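How a Robot Program Packs a Bag

Software, Part 2: Seeing, Planning and Moving

A robot arm has motors, joints and a gripper. None of these parts can decide anything. Decisions are made by software, a set of instructions that runs on a computer. In this part we look at the software for one job: putting snack packets into a paper bag.

The job has three stages. Programmers call them perception, planning and control. They run one after the other, and then they run again, many times in a second.

Perception

Perception means working out what is there. Cameras send pictures to the computer. A picture is a grid of tiny coloured squares called pixels, and each pixel is stored as numbers. The computer does not know that a group of blue pixels is a packet. A program has to tell it.

Most modern programs learn this from examples. The team at Brellora, who wrote the program described in this explainer, used 1,171 pictures of packets. In each picture a person had drawn a line round every packet. Lesego Cele drew the lines on 602 of them. The program compared its own guesses with the lines and made small changes to itself until most of its guesses were close.

Shiny packets are difficult. Light bounces off the plastic and makes white patches, and the patches move when the packet moves. A camera mounted on the wrist of the arm helps because it gets nearer to the packet and sees it from a second direction.

Planning

Planning means choosing what to do. The program needs a path for each arm from where it is now to where it should be. A path is a list of positions. Between the first position and the last there may be several hundred others.

The planner throws away any path that has a fault. It checks for these:
The arm would hit the table or a wall.
The arm would hit the other arm.
A joint would have to bend further than it can.
The packet would catch on the rim of the bag.

With two arms the second check takes the most computer time. Each arm is a moving obstacle for the other. The Brellora planner is called Jolden, and it plans both arms together as if they were one large machine. Trygve Engebretsen, who wrote most of it, first tried planning one arm and then the other. The second arm often had no path left.

The two arms can also have different tasks. One holds the bag by its handle. The other brings the packet over the opening and lets go.

Control

Control means making the motors follow the path. Every joint has a sensor that measures its angle. The program compares the measured angle with the angle it wants. The difference is called the error. If the error is large, the motor pushes harder. If it is small, the motor pushes gently. This is a feedback loop.

You use a feedback loop when you fill a glass of water. You watch the level, and you turn the tap down as the water gets near the top.

Grippers need control too. A paper bag and a packet are both soft, so they change shape when squeezed. If the gripper closes too little, the packet slips. If it closes too much, the packet may be crushed.

When something goes wrong

A packet can fall outside the bag. A bag can fold shut. The program should notice and try again, so after each drop it goes back to perception and looks once more. Jolden allows 14 tries before it stops and waits for a person.

Try it yourself

You need a partner, a paper bag and a small packet. One of you is the arm and closes both eyes. The other is the software and may only say "left", "right", "forward", "back", "up", "down", "open" and "close". Pack the bag. Then play again with both hands, one to hold the handle and one to carry the packet. Write down which words you wished you had.

Words to know

Pixel: one small square of a digital picture.
Path: a list of positions for the arm to pass through.
Error: the difference between what is measured and what is wanted.
Feedback loop: measuring, comparing and correcting, over and over.
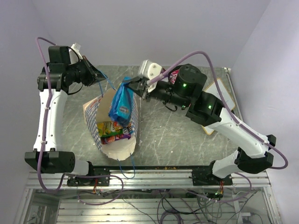

One arm holds the bag by a blue cord handle while the other holds a blue packet over its opening.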